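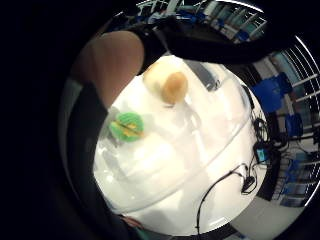

According to the builder, the wiring took longer than the arm did. I'd come to the Stustadness workshop on a Tuesday to hear all about the arm (they call it Akov), and we spent the first half hour on connectors!

"I crimped 224 of them and I'd redo half," the builder told me, laughing. The motors were the cheap part, the evenings were the expensive part - and there was one very sad week when a gearbox had to come back out 4 times.

So what's next? A softer grip, and a base that doesn't creep when the arm swings fast. "I keep saying August," they said. "I haven't said which August."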